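Nakutthorpe Technical College, Robotics Program
@NakutthorpeRobotics

1/ The Robotics Program is pleased to share a progress report on this term's student project in grocery picking. Posts in this thread cover the task, the teams, the scoring and the open evening in April.

2/ The project is taught by Gunther Lindemann, with Isauro Valdovinos supervising the lab sessions. Students enter with one semester of programming. No earlier work with two-armed robots is required.

3/ The task is simple to state. A shopper's list is read to the robot. The robot must find each item on the produce stand, pick it up with one hand, and place it in a basket held by the other.

4/ Most teams expected the picking to be the hard part. In the first two weeks, holding the basket still caused more lost points. When one arm reaches, the body shifts a little, and the basket shifts with it.

5/ Team Grulbridge wrote a short routine that corrects the basket arm while the picking arm is moving. They have agreed to share it with the other teams, and it is now in the course folder under "basket_hold."

6/ Team Patwary has spent its time on grip. Their notes list a separate hand opening for each kind of vegetable, along with the place on the item where the fingers should close. For napa cabbage they chose the white stalk. The leaves bend and give the fingers little to hold.

7/ Scoring is as follows. Correct item in the basket: 50 points. Item dropped on the floor: no points, and the run continues. Item taken from the wrong compartment: no points, and the team must restart the list.

8/ Restarts have been most common with the green vegetables. Cucumbers, chili peppers and green beans are easily confused by a program that looks mainly at color. Teams are asked to add at least one check for shape before their next graded run. 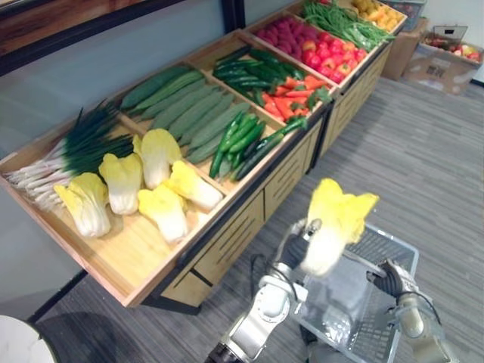
9/ Teams have logged 182 practice runs to date. Of these, 73 were completed without a restart. Mr. Valdovinos notes that most of the complete runs came after teams slowed the arm during the last part of the reach.

10/ A reminder on lab conduct. One student stays at the stop button for the whole of a run. All others remain behind the line until the arms are at rest. Items are returned to their own compartments before the next team begins.

11/ Written logs are graded along with the runs. A log should state what was changed, what was expected and what was observed. "Worked better" will not be accepted as an entry.

12/ The best score so far is 270, held by Team Gulside. It includes partial credit for one item that was placed on the basket rim and then fell inside. The ruling on partial credit has been added to the handbook, page 4.

13/ The open evening will take place on a Saturday in April, in the main lab. Families and prospective students are welcome. Each team will attempt one full list, and students will be available to answer questions afterward.

14/ Students who need to change their lab slot should write to Mr. Lindemann before the end of the week. Please include your team name and two other times when all members can attend.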